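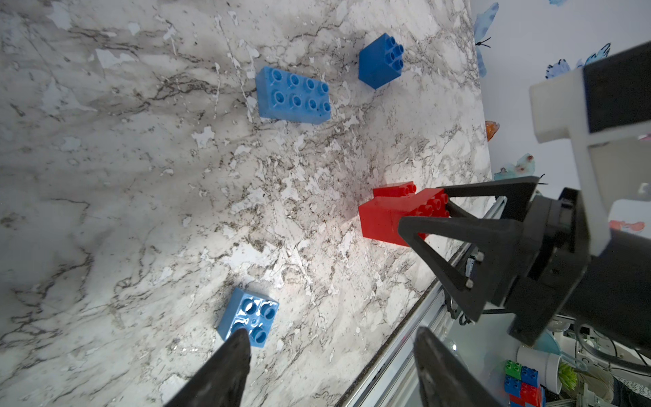
Week 2: Why Bricks Overlap

Welcome back! Today is bonds, my favorite topic in the whole masonry course. A bond is the pattern bricks make in a wall, and once you learn to read them you'll never walk down a street the same way (sorry in advance).

Stretcher: a brick laid with its long side showing.
Header: a brick laid with its short end showing.
Running bond: all stretchers, each course shifted half a brick.
Flemish bond: headers and stretchers taking turns in every course. Gorgeous!

Stack the joints straight up and a crack can run from top to bottom. Overlap them and the load spreads sideways as it goes down.

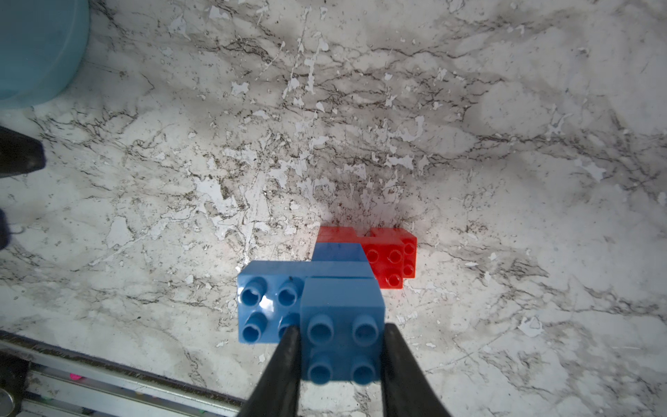

A blue two-by-two toy brick held above marble-patterned stone.

For Friday: sketch one wall on Otgate and label its bond. Chiamaka Fashola has the loan copies of Ogundipe, chapter 2.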